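What the Hang Tag Leaves Out

Pile fabric is sold by weight, and weight is the first number a buyer asks for. At the Gustusitz mill, where three circular knitting lines run around the clock from September until the holiday orders are filled, the standard grade leaves the finishing room at 500 grams per square meter. A heavier grade reaches 900. The two look similar on a shelf. They behave differently once they are cut, sewn and handled.

Plush starts as a knitted base with a second yarn caught into every loop. The loops are sheared to an even height, brushed, heated to set the fibers, and sheared again. Most of the quality is decided in the heating step. If the temperature is too low, the pile lies down in storage and stays down. If it is too high, the tips fuse and the surface feels harsh. Operators at Gustusitz check the setting by drawing a palm against the nap, then confirm it with a compression test – a flat plate, a fixed load, and a reading of how far the pile has recovered at the end of the hold.

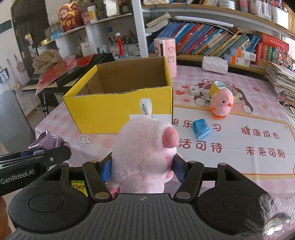 Shedding is the more common complaint. A loop that is poorly anchored will release its fibers under light rubbing, and the cut edges inside a seam are where this begins. Stelisau, a converter that buys most of the mill's output, backs its fabric with a thin acrylic coating to hold the loops in place. The coating adds stiffness, which matters little on a flat panel and a great deal on a small curve. A rounded head like the one on the pink pig, with a snout in a darker shade, is a hard shape for coated cloth. The panels resist turning, and the seam allowance has to be trimmed close, which takes away some of the edge the coating was meant to protect.

Color brings its own problems. Pile reflects light differently depending on its direction, so two panels from one roll can look like two dye lots if one is cut upside down. Pattern makers mark the nap with an arrow on every piece. Pan, a cutting software package used at Stelisau, will not rotate a marked piece by default, and the layouts waste more cloth as a result.

The newest work is in recycled yarn. Imurora, a trial fabric made with 100 percent recycled polyester, has passed the mill's compression test but not its shedding test. The fibers are shorter and the anchoring is weaker. A revised base knit with a tighter stitch is due on the third line after the holiday run.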